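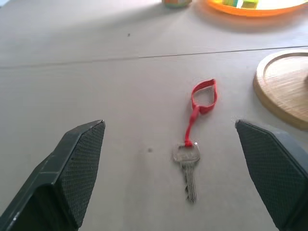 새 동네에서 다섯 달

28/09/2025

저는 한국어로 글을 쓰는 것이 아직 조금 어렵습니다. 그래도 이사한 이야기를 한번 적어 보고 싶었습니다. 지금 사는 집은 1947년에 지은 건물의 맨 위층입니다. 계단이 좁아서 책장을 올릴 때 이웃 Hubert Gisler 씨가 도와주셨습니다. 그분은 이 건물에 가장 오래 사신 분입니다.

처음에는 밤에 수도관 소리가 커서 잠을 잘 못 잤습니다. 7월에는 방이 아주 더웠습니다. 그래서 창문을 열고 늦게까지 편지를 썼습니다. 친구 Nana Ankrah에게 일곱 장이나 써서 보냈는데, 답장은 엽서 한 장이었습니다. 그래도 무척 반가웠습니다.

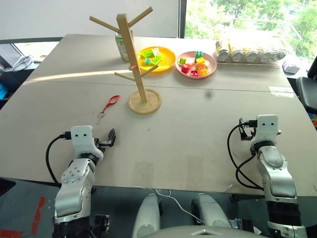 요즘은 아침마다 Kasto 빵집까지 걸어갑니다. 주인아주머니가 제 발음을 천천히 고쳐 주십니다. '밭이'를 '바치'라고 읽는 것도 거기서 배웠습니다. 관리비는 아직 어느 창구에 내야 하는지 자주 헷갈립니다. 다음 주에는 부엌 벽을 연한 노란색으로 칠하려고 합니다. 페인트는 벌써 사 두었고, 붓은 Hubert 씨에게 빌리기로 했습니다.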